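Damier to Open Tableware and Kitchen Goods Showroom in Nemside

NEMSIDE — January 14, 2019 — Damier, a supplier of tableware and kitchen goods to hotels, schools and independent restaurants, today announced that it will open a showroom and order desk in Nemside this spring. The site will replace the company's present trade counter in Stinitz, which will stay open until the move is complete.

The new showroom covers 900 square meters on a single floor of the former Xia textile warehouse. It will carry 1,000 product lines from stock, up from 235 at the Stinitz counter. Orders placed before noon will be ready for pickup the next working day.

"Our customers have told us for several years that they want to handle goods before they commit to a full order," said Ute Kuhlmann, Managing Director of Damier. "A catalog can give the size and the price. It cannot tell a kitchen manager how a tray sits on the arm at the end of a long shift. Nemside gives us the room to offer that, and it puts us closer to most of the businesses we serve." 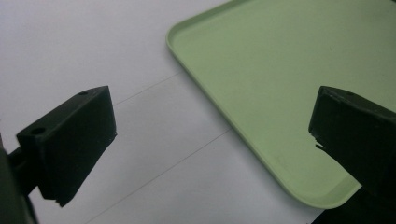

Tray in pale green.

Sample Loans for Trade Customers

Alongside the opening, Damier will introduce a sample loan program for registered trade accounts. Customers may borrow items from the showroom for up to 60 days and test them in their own kitchens and dining rooms. Loans carry no fee, and items may be returned or added to an order at the end of the period.

The program was tried on a small scale in Stinitz last November with a group of school kitchens. Shuzhen Kang, Head of Customer Accounts, said the response shaped the final terms. "The first version allowed two weeks, and that was too short for a school that plans its menus by the month," she said. "Several kitchens also asked to borrow full place settings instead of single pieces — we have made that possible."

The loan program will cover trays, plates, bowls, serving pieces and hand utensils. Glassware and electrical goods are not included at this stage. 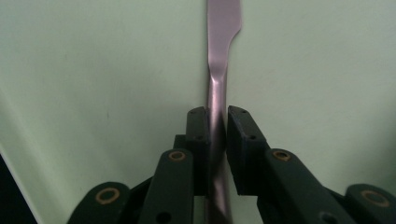
Staffing and Opening Arrangements

Weidong Yan, currently manager of the Stinitz counter, will lead the Nemside team. All present staff have been offered positions at the new site, and the company expects to hire for its order desk and stockroom before opening. Vacancies will be posted at both locations.

Existing account numbers, credit terms and price agreements will carry over without change. Customers with standing orders will receive a letter confirming their new pickup point. Deliveries to addresses in Stinitz will continue on the current schedule.

The showroom will be open to trade customers on weekdays, with public hours to be announced closer to the opening date.

About Damier

Damier supplies tableware, serving goods and kitchen utensils to the hospitality and education sectors. The company is privately owned.

Media Contact

Cuiping Cui
Press Office, Damier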